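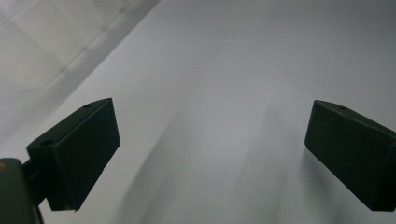

機械が入ったなら楽になったでしょう、と会う人ごとに言われるのだそうだ。親戚にも美容師にも言われる。そのたびに「おかげさまで」と返してきたが、何のおかげで何がどうなったのか、うまく説明できたことは一度もないという。

「だって、説明しはじめると長いんですよ。パーマかけてる間に終わらない」

Skandachの補修部品センター、通称Urport。給湯器や業務用の食器洗浄機に使う細かい部品を、注文どおりに集めて袋に入れ、箱に詰めて送り出す職場である。パッキン、つまみ、ばね、名前を聞いても何の一部なのか見当のつかない樹脂の輪。話を聞いたのは、ここの袋詰めの班をまとめている女性で、入社したころはまだ伝票が複写式だった。社内報でも求人広告でもないので名前は出さないでほしい、出すなら若いころの写真にしてほしい、というのが本人の条件だった。写真の提供はなかったので、名前は出さない。

Urportにロボットアームが入ったのは昨年の10月である。メーカーはWotar。白い作業台に据えられた3台が、部品を1つずつつまんでは袋の口へ落とす。導入にあたって会社が配った資料には「人と機械が笑顔で働く現場」と書いてあった。

「笑顔のほうは人間の担当なんだろうな、と思いましたね。向こうには顔がないから」

■教えるということ

最初に驚いたのは、ロボットが来るより先に、手で持つつかみ具が届いたことだった。握ると2本の黒い指が閉じ、緩めると開く。アームの先についているのと同じ指で、それを人が持って部品をつまみ、袋に入れる。その動きが記録され、Ghasemiと呼ばれる仕組みに送られて、アームの動作のもとになる。

「指が太いんですよ。四角くて、羊羹みたいで。私たちが親指と人差し指の腹でちょいっとやってることを、羊羹2本でやれって言うんだから」

手でやれば、目をつぶってでもできる仕事である。それがつかみ具を持ったとたん、入社初日に戻った。ばねは跳ねる。パッキンは台に貼りついて取れない。取れたと思うと今度は指から離れない。隣では入社して間もない若い人が、最初の日からすいすいとやってみせた。ゲームをやる人なのだそうだ。

「あれはこたえました。私が何年もかけて覚えたことが、つかみ具の前では関係ないんですから。その子に『もうちょっと手首を寝かせるといいですよ』って教わって。はい、ありがとうございます、って言いましたよ、ちゃんと」

ところが、しばらくやっているうちに様子が変わってきた。若い人の動きは速いが、Wotarの技術者が見るとあまり評判がよくない。毎回やり方が違うのである。うまくいった手つきと、たまたまうまくいった手つきが混ざっている。いっぽう彼女のほうは、遅いかわりに、いつも同じところで止まり、いつも同じ角度から部品に近づく。

「癖なんですよ、ただの。前の班長に『袋の口の前で一呼吸おけ』って言われて、それがずっと抜けないだけ。それを技術の人が画面で見て、『ここの一時停止がたいへんいい』って。前の班長に聞かせたかったですね。もう辞めて、いまは畑をやってますけど」

彼女の一呼吸は、いまアームにも受け継がれている。袋の口の手前で、アームは確かに止まる。見学に来た人は、計算をしているのだろうと感心して帰るという。

「畑の人の一呼吸です」

■癖が残る

教えた本人にしか分からないことが、ほかにもある。アームが部品を取りにいくとき、わずかに遠回りをするのだ。まっすぐ行けばいいものを、手前に一度ふくらんでから寄っていく。技術者は首をひねったが、班の者はすぐに気づいた。以前、作業台の角にテープ台が置いてあった。みんなそれをよけて手を動かしていたのである。

「テープ台はとっくに片づけたんです、ロボットの邪魔になるからって。それなのにロボットがよけてる。ないものをよけてるんだから、お化けみたいなもんですよ」

遠回りは、その後つかみ具で録り直して、だいぶ小さくなった。まったくなくなったかと聞くと、彼女は少し考えて、まあ、私もまだよけてますから、と言った。

録り直しは面倒な仕事である。部品を置き、つかみ、入れ、また置く。同じものを同じ袋に入れては出す。袋詰めを長くやってきた人にとって、入れたものを出すというのは、どうにも気持ちが悪いらしい。

「出荷しない袋詰めですからね。一日やって、帰るときに一箱も減ってない。最初のうちは、今日は何をしたんだろうって、電車の中で考えちゃって」

班では、つかみ具の当番の日を「空振り」と呼んでいた。それが上に聞こえ、モチベーションに配慮した名称に改めるようにと通達が来た。現在の正式名称は「動作提供」である。当番表には「動提」と書いてあり、班の者はそれを「からぶり」と読む。

■1565という数字

導入から半年あまりたって、センターの入口に掲示板が立った。アームが前日に詰めた袋の数が出る。彼女が覚えているのは1565という数字で、これは初めて社長が見学に来た日の前日のものだ。見学の後もしばらく、表示はそのままになっていた。

「いい数字だったから変えるのが惜しかったのか、変え方が分からなかったのか、どっちでしょうね。私たちは毎朝それを見て出勤するわけです。おはよう、1565、って」

人が詰めた分は、掲示板には出ない。彼女はそのことに腹を立てているのかと思ったが、そうでもないらしい。

「出されたら困りますよ。出すようになったら、誰が何袋って話になるでしょう。あの板が機械のことだけ言っててくれるなら、どうぞいくらでも」

Wotarの資料には、アームの成功率は94パーセントとあった。彼女はこの数字の読み方を、会議室で一度、作業台の前でもう一度、合わせて2度教わった。会議室では「ほとんど成功する」という意味だった。作業台の前では、残りを人がやるという意味になった。

「失敗するのって、だいたい嫌な部品なんですよ。薄いの、くっつくの、転がるの。つまり、やさしいのは全部あちらが持っていって、こっちに嫌なのばかり来る。昔は嫌な部品の合間にやさしいのが挟まってて、そこで休んでたんです。手は動いてるけど、頭が休んでた。いまはそれがない」

楽になったでしょう、と言われて返事に詰まるのは、このあたりの事情による。腰は確かに楽になった。立ちっぱなしの時間も短くなった。箱を持ち上げる回数も減った。そのかわり、一日中、薄いパッキンのことを考えている。

休憩の取り方について、彼女は会社に掛け合った。やさしい部品を少し人のほうへ戻してほしい、と言ったのである。会社の返事は、機械にできることを人にさせるのは合理的でない、というものだった。そこで彼女は言い方を変えた。アームの動作を録り直すためには、人がやさしい部品の手つきを忘れないようにしておく必要がある、と。これは通った。

「同じことなんですけどね。『休みたい』は駄目で、『技能の維持』ならいいんです。覚えておくといいですよ、どこの会社でも使えると思う」

■誰に謝るか

変わったことの中で、いちばん言葉にしにくいのは何か。そう尋ねると、彼女はお茶を一口飲んで、謝る相手です、と答えた。

入れ間違いがあると、以前は袋の伝票に押された印で、誰がやったか分かった。分かれば本人が謝り、班長が謝り、次の日には終わっていた。アームが間違えた場合は、そうはいかない。まず記録を見る。記録を見るためにWotarに連絡をする。返事は文書で来る。ある文書には、当該動作は提供された動作例の範囲内である、と書かれていた。

「要するに、あなたがたがそう教えたんでしょ、と。丁寧な字で」

では教えた人間が謝るのかというと、動作例は混ぜて使われるので、誰の手つきだったのかはもう分からない。彼女の一呼吸と、若い人の手首と、辞めた人のよけ方が、ひとつの動きに溶けている。謝る人がいないまま、間違いは「事象」と呼ばれて番号がつく。

「番号がつくと、かえって終わらないんですよ。ずっと残ってるの、一覧表に。人間の間違いは忘れてもらえたのにね」

それでも、お客さんから電話がかかってくれば誰かが出る。機械がやりましたとは言わないことにしているそうだ。申し訳ありません、こちらの確認不足でした、と言う。確認したのかどうかは、この際関係ない。電話の向こうの人は給湯器が直らなくて困っているのであって、Ghasemiの話を聞きたいわけではない、と彼女は言う。

■減った人、減らなかった人

人は減ったのか、という質問には、減りました、とすぐに返ってきた。解雇はなかった。定年の人が出ても補充をしなくなった。募集の貼り紙が、いつのまにか休憩室の壁からなくなり、かわりにアームの非常停止の手順が貼られた。同じ画びょうで留めてある。

「辞めさせられた人はいないから、会社の言うことに嘘はないんです。ただ、入ってこないでしょう、人が。そうすると私がいつまでも下から数えたほうが早い。この歳で、ですよ。忘年会の店も、まだ私が予約してる」

機械に仕事を取られる心配については、もっと景気のいい言葉か、もっと暗い言葉を期待していたのだが、どちらも出てこなかった。彼女が心配しているのは、もう少し細かいことである。

「手で詰められる人がいなくなったら、つかみ具でも教えられないんですよ。あれは手を知ってる人が持つから形になるんで。うちは新しい部品が次々に来ますから、そのたびに誰かが最初の一回をやらなきゃいけない。最初の一回は、まず手なんです。手でやって、ああこれは縁から起こすんだなとか、これは上から押さえちゃ駄目だなとか分かって、それから羊羹に持ち替える」

その話は会社にしたのかと聞いた。

「しましたよ。そうしたら、その手順を文書にしてくれって」

文書は書いた。薄いパッキンの項だけで、3ページになった。読んだ人がいるかどうかは知らない。ただ、書いている途中で、自分が左手の小指で台を押さえていることに初めて気がついたという。つかみ具には小指がない。どうりで貼りつくわけだ、と納得して、以来、薄いパッキンの下には滑りのいいシートを一枚敷くことになった。技術者はこれを改善事例として本社に報告した。報告書の表題は「治具の最適化」で、小指のことはどこにも書かれていない。

■あちらの言い分

Wotarの技術者にも、廊下で少しだけ話を聞くことができた。若い男性で、Urportに来るまでは大学の研究室で積み木ばかりつかませていたという。積み木は跳ねないし貼りつかないので、初日にばねを見て、帰りたくなったそうだ。

班の人たちは厳しいですか、と聞くと、いえ、たいへん親切です、と言った後で声を落とした。

「アームが失敗すると、皆さん、アームに向かって『惜しい』って言うんです。僕には言わないんですけど」

この話を彼女に伝えると、だってあの子は惜しくないもの、調整してるだけで落としてはいないんだから、という返事だった。彼は褒められているのだと思うが、伝えてはいない。

彼によれば、Urportで録った動作は、Skandachのほかの拠点でも使われることになるらしい。つまり、彼女の一呼吸が、行ったこともない町の作業台で止まる。本人はそれを知っているのか。

「聞きました。出張手当は出ないんですかって言ったら、笑われて。冗談だと思われたみたいです」

同意書のようなものはあったという。字が小さかったので、班の全員分をまとめて、昼休みに眼鏡の度がいちばん強い人が読んだ。動作の記録は会社に帰属する、とあった。手は本人に帰属する、とは書いていなかったが、そこは常識で判断した。

■金曜の夕方

取材に行ったのは2023/06/02で、週末の出荷を前に、作業場はせわしなかった。アームの1台が止まっていた。故障ですかと聞くと、袋が切れて待っているのだという。袋を補充するのは人の仕事で、その人は電話に出ていた。

アームは腕を上げたまま、じっとしている。彼女は通りがかりに袋の束を差し込み、ボタンを押し、機械の横腹を軽く二度叩いた。叩くことに意味はあるのかと尋ねた。

「ないです。前の包装機のときの癖で。あれは叩くと直ったんです」

叩いてはいけない、という貼り紙はあるそうだ。ただし貼られているのは、叩く場所のちょうど裏側である。

これから先のことも聞いた。来期には、箱詰めのほうにもアームを入れる計画がある。箱詰めの班の人たちは、最近よく袋詰めの班に話を聞きに来る。何を聞かれるのかというと、たいていは仕組みのことより、つかみ具は重いか、肩は凝るか、当番は断れるか、といったことだ。彼女の答えは、重さはたいしたことない、肩は凝る、当番は断れないが日は替わってもらえる、である。

「あと、手袋はやめときなさいって言ってます。つかみ具の柄が滑るから。それと、録ってるときに鼻歌を歌うと動きが揃うんですよ、ほんとに。技術の人は嫌がりますけど」

何を歌うのかは教えてもらえなかった。機械には音は入らないと聞いているが、念のため、班では曲を決めてあるという。

帰りがけ、入口の掲示板の数字が目に入った。昨日のものかと聞くと、彼女は靴を履き替えながらちらりと見上げて、さあ、と言った。

「火曜あたりのじゃないですか」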